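**Kornis Public Library: changes to borrowing, starting in October**

1/ The Kornis Public Library will introduce new borrowing rules in October. This thread covers the main points. The full policy is posted at the front desk of both branches.

2/ Overdue fines on books and magazines will end. Existing fines on these items will be cleared from all accounts. Cardholders do not need to apply or visit a branch.

3/ Charges for lost items will remain. An item is considered lost 17 days after its due date. The charge is removed in full if the item is returned in usable condition.

4/ Household goods, including kitchenware and craft supplies, may now be borrowed on a standard adult card. The separate deposit form has been withdrawn. Please return these items to a staffed desk and keep them out of the book drop. 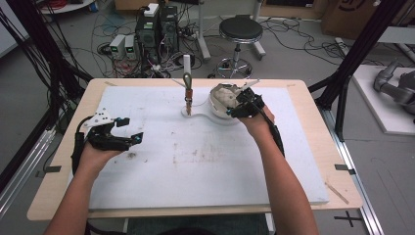

5/ Loan periods for household goods are set at one week, with 2 renewals allowed when no other patron is waiting. Holds may be placed online or by phone.

6/ The Plalolbridge branch will extend its Friday hours and close at 8 p.m. Hours at the Zidora Street branch are unchanged.

7/ The collection of local newspapers at Plalolbridge has moved to the second floor. Bound volumes may be read in the building only. Microfilm requests should be made before 4 p.m. for same-day use.

8/ Cards that have not been used in three years will expire at the end of the month. Patrons may renew in person with proof of address. Students at schools within the district may show a school ID instead.

9/ Questions about individual accounts cannot be answered on this page. Please contact the circulation desk during open hours and have your card number ready.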